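The Basket Comes First

Lucienne Perrin spent years hunting for the perfect desk, and then sorted out what was on it instead

I have a confession to make about magazines, and since you're reading one I hope you'll be kind. I can't throw them away. I've tried! I get as far as the recycling box in the hall, I stand there with a perfectly ordinary back number in my hand, and then I remember there was a soup in it, or a piece about a garden in Portugal, and back upstairs it goes. It goes on the desk. Everything goes on the desk. By last October I was eating my lunch on one corner of it and writing on my knee.

The last straw was a bill. A real one, from the boiler people, and it had slid down inside a knitting pattern which had slid down inside a catalogue, and by the time I found it they'd sent me two more. I rang up and paid and said sorry a great many times, and then I looked at the desk properly and thought, right.

What I wanted was to buy things. I think that's the first instinct, isn't it? You've got a mess, so you go to a shop. There's a stationer's in Brumley called Bunting, with the bell on the door and the paper sold by the sheet, and I can lose an entire morning in there. I went in meaning to get a few folders and came out with a plan for a whole wall of drawers, drawn on the back of a till receipt. Kasuria had a set in their catalogue that would have done it beautifully, in a sort of oatmeal. It was £900. I had the page folded down for a fortnight.

My sister talked me out of it over the phone while she was doing her ironing. She said, what are you going to put in the drawers? And I said, well, the things. And she said, what things? And I couldn't tell her, because I honestly had no idea what was in the piles.

So I began with what I'd got, and what I'd got was a plastic basket.

You'll know the kind. White, oblong, low at the sides, with little holes along the top. They get sold for cupboards and fridges and under the sink. I've had mine so long that I couldn't say where it came from, and it had been living in the airing cupboard with odd pillowcases in it. I tipped those out, carried it to the desk and put it bang in the middle, and after that nothing was allowed to be moved from one pile to another pile. If I picked it up, it either went in the basket or it went where it belonged.

This sounds like nothing. It was the making of me. A pile lets you put something down "for now", and I am a terrible one for now. The basket fills up! You can see it filling. When it was full I had to stop, take it round the house and put everything away before I could come back and start again, and after the third trip up and down the stairs I was getting a lot more decisive about old batteries.

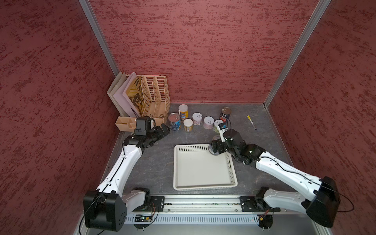

Files to the back, basket in the middle.

Clear the surface right down to the bare top if you can stand to. I used the bed for my overflow, which meant I had to finish by bedtime, and I did, though it was a late one. A plain top is a great help, by the way. I'd always had a patterned cloth on the desk to hide an ink stain and it turns everything to camouflage: paper clips, drawing pins, the lid of the glue. Off it came. The ink stain and I have made our peace.

Now, magazine files. I resisted these for years because I thought of them as things for offices, for people with box numbers and a photocopier. I used to have a couple of the cardboard sort and they sagged in the middle like old sofas. The slotted plastic ones are a different animal. They stand up by themselves, they hold a surprising weight, and because of the slots you can see a bit of what's inside without pulling it all out. I like the beige. White looks smart for a month, and black disappears into the corner and you forget you own it.

Two is the right number to start with, I'd say. One for things you're going to read and one for things you've read and can't part with. When the second one's full, something has to leave before something else comes in. I had a monster of an issue in mine, 172 pages with a supplement on kitchens glued into the middle, and it took up so much room that in the end I cut out the soup and let the rest go. I felt quite grown-up. (The soup was all right. Too much celery.)

Loose folders were my next trouble. They flop. You lean them against something and they're fine for a day and then they've slid along and fanned out and taken a pen pot with them. I tried a rack, a wire one, and it was a nuisance, as the folders were always catching on it. Tuck them in beside the magazine files and let the files do the holding up, with the thin ones at the back and anything bright or floppy in front, where you'll see it. I keep one loud folder, a yellow one, for whatever has to be dealt with before the month's out. The boiler people live in there. If it's fat I know I'm in trouble, and I can see that from the doorway with my coat on.

And so to the small stuff, which is where I nearly gave up. I don't know how one woman comes by so many rubber bands. A desk tray with little compartments is the answer, and I bought mine at Bunting, where they had a Vevimach one with a lid and a plain one without. Get the plain one. A lid is just another place to put something down for now! I spent a happy half-hour deciding who lived where. Stamps at the front, drawing pins in the deepest bit so they don't jump out, and the spare key to the shed in a slot of its own where it has stayed put ever since, to the amazement of my husband.

A word on tins and tubs. Every desk has them. Mine had a short round one that once had travel sweets in it and had become, in order, a home for buttons, a home for foreign coins and a home for fluff. They're lovely objects and they stack badly and they roll, and you can't see in. I let myself keep a single tin. The others had a turn in the basket and were taken down to the kitchen, where they've been very useful for cloves and cake candles. If you're sorting, do the tins one at a time and do them over the basket, because whatever's inside will come out all at once. I've still got sequins in the carpet from learning that one.

The order matters more than I'd have guessed. I did my small things first, the first time I tried this, years ago, and I was worn out and cross by eleven in the morning with a beautifully arranged set of paper clips and a desk you couldn't see. Big things first. Get the files standing, get the folders leaning on them, pull the tray up close in front, and then what's left is a clear patch of desk and a basket, and the rest is just picking up and putting down.

I had a few letters after I mentioned all this in my column in the autumn. One reader keeps her files spine out and wanted to know if that was wrong. (It isn't, it's your desk. I have mine the other way about because I like to see the edges of the pages.) Another does hers by colour and says she can find anything in the house. A gentleman wrote to say he'd owned 1,000 postcards and had whittled them down to 120, and that he missed the others dreadfully, and I thought about him for days. I wrote back and told him he should have kept the lot and bought a bigger box. There is such a thing as too tidy. I've been in houses where I was afraid to put my cup down.

So what have I ended up with? Mostly, the far corner of my desk is now full and the rest of it isn't. I used to spread my storage out along the whole back edge like a row of shops, a pot here and a rack there, and every gap between them collected something. Pushed up together in one corner it all takes far less room, and there aren't any gaps worth mentioning. The dusting's quicker too, on the occasions when I do it.

The basket hasn't gone back to the airing cupboard. I thought it would, but I've got used to having it there. It starts each morning with nothing in it and by teatime there's a mug, a jumper, somebody's phone charger, the post and usually a screwdriver. Before supper I take it round. If I'm tired I take it halfway round and leave it on the stairs, and I'm told this is a hazard, and I'm sure it is.

I did go back and look at the oatmeal drawers, just to see. Kasuria have stopped doing them in that colour. They've brought out a sort of grey, with brass handles, and the top one locks. I've folded the page down and put it in the file on the left, with the things I'm going to read.

Letters and tidying tales to Lucienne Perrin, care of the Home pages | Contact us | © All rights reserved | Back to top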